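Striped Summer - folding corner gallery

I keep a small page about sorting clothes, and in June the striped things come out first. My shelf at home has 31 tops, and I fold them all in the same way, flat first and then in three parts. These pictures show the stripes with the pink tree walls behind.

Red and white stripes, spread flat. The straps go toward the back wall, and the white basket waits in the corner. 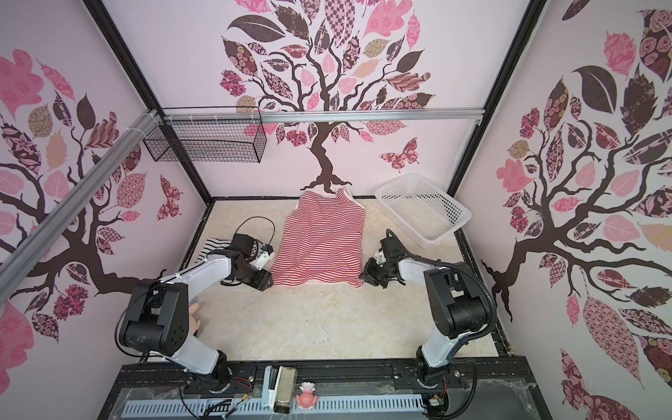 Idris Bevan wrote to me that he always starts from the hem, because straps slide away when you pull them first. He also irons stripes before folding, and I am too lazy for this.

I tried his way with 13 tops and it is good for thin cotton. For thick knit I still begin from the side - the fold stays more straight.

The black and white one is already folded, to the left of the red tank top. 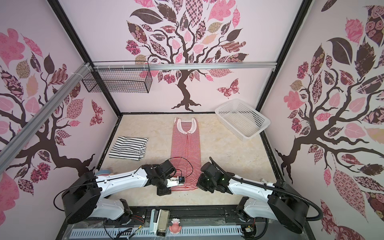 After the folding I put dark stripes under light ones, so the pile is easy to read from the shelf. Next page will be about socks.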